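Rüdiger Grube on Running Shoes, Slow Design and Saying No to Fame

11/6/21

Rüdiger Grube has been up since five, and he is already on his second run of the day when I reach the Bronavel workshop. He comes in pink-faced, pulls off a mismatched pair of trainers (left foot last year's sole, right foot next year's) and wants to know which one I think sounded better coming up the stairs.

"Sound matters!" he says. "If a shoe slaps, you're working too hard. I can hear a bad heel from across a parking lot."

Bronavel makes running shoes, and has just announced a two-year partnership with the middle-distance runner Wolfram Thiele. It's a lovely match. Thiele isn't the biggest name the company could have chased, and Grube, who heads design, is delighted about that.

"Wolfram sent us 10 pages of notes before we'd even talked money," he says. "Ten! With drawings. He'd cut one of our shoes in half with a bread knife to see what was going on in there. I thought, that's my guy."
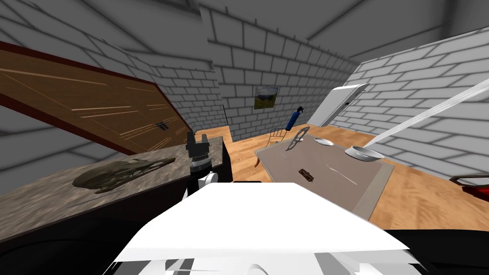

Robot arms over a countertop and floor mat in a computer-rendered room.

The first shoe to come out of all this is called the Odis, and I can tell you it's a joy to hold. It weighs next to nothing. Thiele asked for a wider toe and a tongue that stays put, and the team went through about 300 versions of the upper before he stopped sending them back.

"He'd run 400 meters in a pair and just shake his head," Grube says, laughing. "Then one day he didn't come back for an hour. We figured he'd gotten lost. He'd just kept going."

Thiele will have a hand in the clothing line too, along with the color choices and a spring campaign being shot in Sasow, the town where he learned to run. I ask whether there will be the usual slow-motion sweat and thunder.

"No thunder," says Grube. "Wolfram wants his old coach in it, Gisela Ackermann, yelling at him from her bike. She's fantastic. She yelled at me as well."

The Odis goes to shops in 3 colors, and Grube is wearing the green. He won't tell me what comes after it, though he does let slip that Thiele has asked about trails, and that there's mud on the workshop stairs for a reason.

Then he laces up again. It's his lunch hour, and he'd like to try the left shoe on both feet.

Comments

Eckhard M.: Finally somebody listening about the tongue. Mine always slides to the outside by the second mile.

trackmom: Coach Ackermann on the bike!! I would watch that ad twice.

Dirk Ostermann: Any word on wide sizes, or is it only the toe that's roomier?

Related

Kleinschmidt signs on as kit supplier for the winter relays
Five cold-weather running jackets we keep reaching for
How to tell when your soles are done

Contact us | © 2021 All rights reserved | Back to top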